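Cilar opens parts room in Gindum

Aug 11, 2020

Sheet-metal firm Cilar has opened a small parts room in Gindum, where local workshops can bring pressed panels to be checked before they are fitted.

The room has carpet on the floor and stainless steel tables. The fee is 5 dollars a panel.
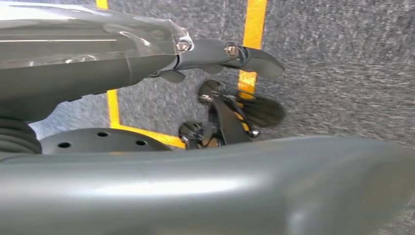 Who can use it

Any workshop in the district may book a table — the only condition is that panels arrive clean. Musyoka Nzioka, who manages the room, expects 1,380 panels in the first year.

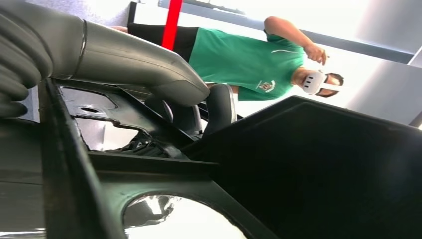
Inside the parts room at Gindum.

Veronika Bárány of the repair shop Tolline was among the first to book. "Before, we sent everything to the city and waited 2 weeks," she said. "For an aluminium panel with many ribs and holes, it is good to have a proper flat table close to us."
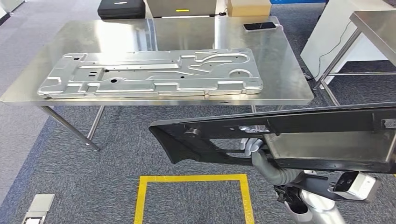
Bookings for October are now open at the Cilar front office. The firm asks customers to label each panel with the workshop name.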